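Garra perde a ativação no meio do ciclo e o programa segue como se nada fosse

Fórum Evangelista – Automação e robótica – Garras e pinças

grorkico_bancada

Boa tarde a todos. Peço já desculpa pelo tamanho da mensagem, mas prefiro contar tudo de uma vez a andar aos bocadinhos.

Temos uma célula pequena em que o braço pega num ramo de tulipas artificiais e o põe num vaso cinzento-escuro, de paredes caneladas. A garra é uma ROBOTIQ de dois dedos. O ciclo é simples: pega, sobe, desloca, desce no vaso, abre, recua. Correu bem durante toda a primavera e em julho começou a asneira.

De vez em quando, entre a descida e o recuo, a garra não abre. O programa não para, não dá alarme, passa alegremente à linha seguinte e o braço sobe com o ramo ainda preso. Na pior das vezes trouxe o vaso atrás e atirou-o ao chão. Não se partiu nada de valor, mas eu estava com a mão a um palmo dali a endireitar o cesto dos legumes e não ganhei para o susto. O registo mostra 338 ciclos sem falha nenhuma e depois 5 falhas quase seguidas. O contador total vai em 2295.

Já reapertei os parafusos do punho, já reiniciei o controlador e já reduzi a velocidade. Com a velocidade reduzida pareceu melhorar, mas no dia seguinte voltou ao mesmo. Alguém passou por isto? É a garra que está a morrer ou sou eu que estou a programar mal?

boviment_manutencao

Olá! Não te castigues muito, que isto acontece a quem trabalha com estas coisas todos os dias. Pelo que contas, são dois problemas, e convém separá-los bem, porque um é a avaria e o outro é o que a torna perigosa.

O primeiro é a comunicação ou a alimentação da garra. Se ela perde a ativação por uma fração de segundo, deixa de obedecer ao comando de abrir e fica como estava. A minha suspeita número um é o cabo, sobretudo junto ao punho, onde torce a cada volta. Desliga tudo, tira a ficha, olha para os pinos com uma lanterna e passa os dedos pelo cabo à procura de um sítio mole ou vincado. Depois, com o braço parado e toda a gente afastada, manda abrir e fechar umas boas vezes em várias posições do punho. Se só falhar numa orientação, tens o culpado – é quase sempre assim. O facto de melhorar com a velocidade reduzida também aponta para aí, embora não prove nada.

O segundo é o programa. Estás a mandar abrir e a confiar. A seguir ao comando tens de ler o estado da garra e confirmar a posição dos dedos antes de autorizar a subida. Se ao fim de 2 segundos não houver confirmação, paragem e mensagem no ecrã, sem novas tentativas automáticas. Eu sei que dá vontade de pôr lá um ciclo a repetir até abrir, também já o fiz, e o que consegui foi esconder uma ficha estragada até ela falhar de vez, numa altura em que me fazia muito menos jeito.

E agora, com toda a amizade: mão dentro da zona com o braço em automático, não. Se o cesto precisa de ser endireitado, carregas na paragem, esperas e só depois entras. Ou então prende o cesto à mesa, que com uma fita de dupla face o assunto fica arrumado.

Deixo duas fotos da nossa bancada em Drondthorpe, onde fazemos uma tarefa muito parecida com a tua. Na primeira, o ramo está na garra e o vaso ainda vazio; na segunda, o ramo está no vaso e os dedos estão abertos. 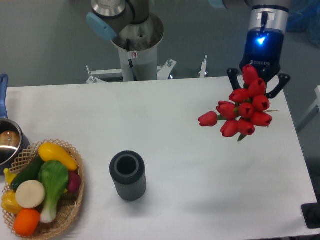
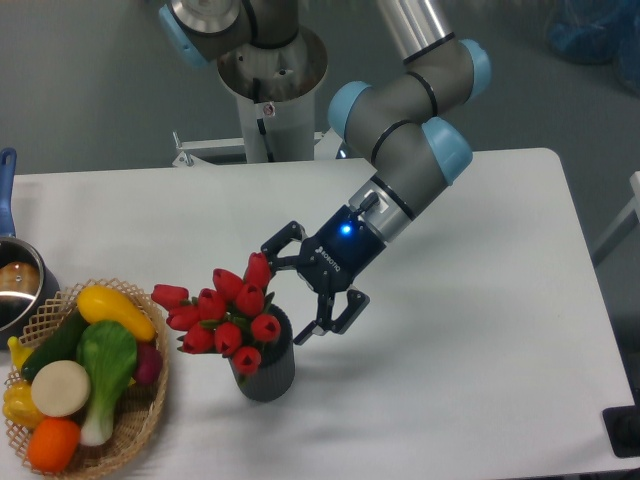

Outra coisa que me ia esquecendo: não te fies só na luz da garra. Para o programa interessa o estado lido, e para ti interessa o registo. Grava a hora de cada comando e a hora de cada resposta. Quando tiveres uma falha, vais ver se a resposta chegou tarde ou se nem chegou, e isso poupa-te uma tarde inteira de adivinhas. Se for mesmo o cabo, troca-o e dá-lhe mais folga na curva do punho antes de voltares a correr à velocidade normal.

Vai dizendo como correu, que eu passo por cá quase sempre ao fim da tarde.

pinça_torta

Comigo era a fonte. Mede a tensão com a garra a fechar, se cair muito é isso. O resto nem mexia.

grorkico_bancada

Muito obrigado aos dois, a sério. Já pus a confirmação antes da subida e o cesto já está colado à mesa. A tensão ficou estável nas medições que fiz. O cabo tem um vinco feio mesmo à saída da ficha, por isso encomendei outro e a célula fica parada até chegar.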